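Lista de inspeção da sala Campos, 22 de fevereiro de 2019
Inspeção: Begoña Villalobos

1. Parede branca: lisa. OK.
2. Teto de painéis brancos com nervuras: OK a partir do chão. Falta subir com a escada.
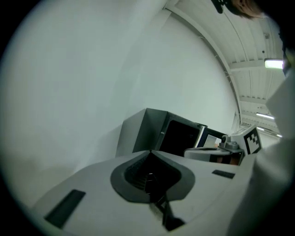
Desmond Whitlock pede que a escada seja a de 9 degraus, pois a outra fica curta para ver as juntas.

3. Fixações do teto: pendente, faço em julho com a escada dele.
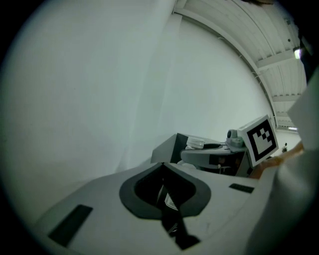
4. Extintor: validade confirmada.
5. Saída: livre, porta abre bem.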